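**Busy wallpaper and a patterned tablecloth together: does it ever work?**

**muriithi_m**
Firkon have 30% off their damask rolls until the end of December and my wife is keen. We already have a leafy tablecloth she won't part with. The shop says you can mix patterns "if the tones talk to each other". Sounds like sales talk to me. Has anyone lived with it?

**obura_lane**
We've had damask in the dining room for 11 years. You stop seeing it after a month.

**Atieno Mutiso**
> You stop seeing it after a month

I didn't. I stripped mine after 2 winters. Damask on one wall, fine. On three it closes in on you, and the pattern repeat wastes a lot of paper. Ask Firkon what the repeat is before you believe the price per roll.

**planico_pete**
Disagree with Atieno. Half measures look worse. If the cloth has a pale ground and the walls are cream and brown, I can't see the problem.

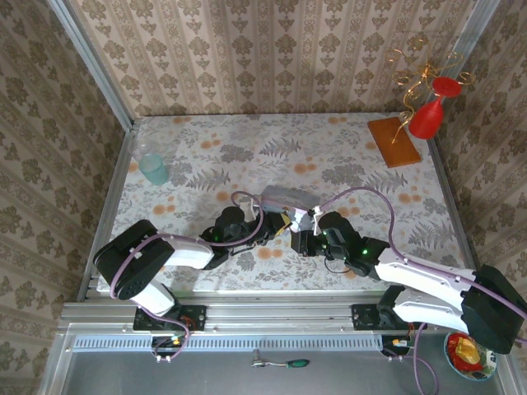 *Cream-and-brown damask on three sides, grey ferns and orange dot-flowers on the cloth.*

**Atieno Mutiso**
Well, that's my argument made for me. The grey and the brown have nothing to do with each other.

**planico_pete**
Looks all right to me. Each to their own.

**muriithi_m**
Not convinced either way. The repeat is 39 cm, by the way, and they only told me when I asked twice. Getting a sample from Faren as well before I pay for anything.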